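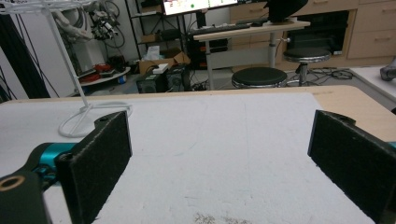

I gave up commercial icing in October and have been making my own ever since, mostly because the tubs I used to buy went up again and the last one tasted of candle. My recipe is my aunt's, more or less: icing sugar, egg white, a squeeze of lemon, beaten until it holds a peak. The part I got wrong for weeks was the drying. Iced biscuits need air under them as well as over them, and a plate won't do it. Any wire rack is fine, even one on a thin upright rod like the white one here, as long as it stands on something pale and wipeable so you can see what has dripped.

I ice in two goes. The outline goes on first, quite stiff, and gets 11 minutes. Then I loosen what is left with a teaspoon of water and flood the middle. If it runs over the outline it was too wet, and there is no saving that biscuit, so eat it. The flooded ones need to sit overnight. I tried the oven on its lowest setting with the door open and the tops went dull and cracked.

Kári Vigfúsdóttir wrote to ask about colour after my last post. I use gel, on the end of a cocktail stick, and I mix it darker than seems right for pastels and lighter for red, which deepens as it stands. Liquid colouring thins everything and you end up adding more sugar.

One batch makes 38 small biscuits with the cutter I have. They keep for two weeks in a tin with paper between the layers. I haven't tried freezing them yet.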